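November 24, 2024
By the Pollwood parish newsletter desk

Flurina Reisinger has played the organ at Pollwood for 10 years and has been asked to play it more quietly for most of them. "People say they want the roof lifted," she says. "Then you lift it a little and there are letters."

The instrument has 415 pipes. On a good morning the majority speak. One low note went on sounding through an entire homily in Lent, and Reisinger had to crawl in behind the case in her concert shoes to stop it. "Father McGrath just preached louder. I thought it was his best in years."

She learned to play in a convent school, from a sister who rapped the bench with a hymnal at every wrong note. Does she do the same with her own pupils? "I have two pupils. I can't afford to scare one."

For Advent she has put 56 carols in front of the choir and expects to get through a quarter of them. The men want the old Latin settings. The sopranos want anything with a descant. She would like everyone to arrive by the first verse. "I'm told that in December this is unreasonable."

As for the microphone some parishioners have offered to buy her, so she can announce the hymns, she'd sooner have the money go toward the bellows. "They can read the board. It's up there in numbers the size of a cat."

Comments (3)

M. Fatier: The low note was the best part of Lent.

altosforever: We do arrive by the first verse. The second half of it.

Pew 9: Please could we have fewer verses. 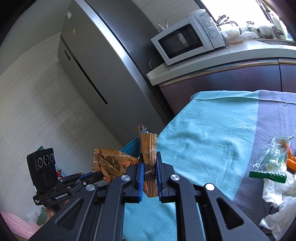
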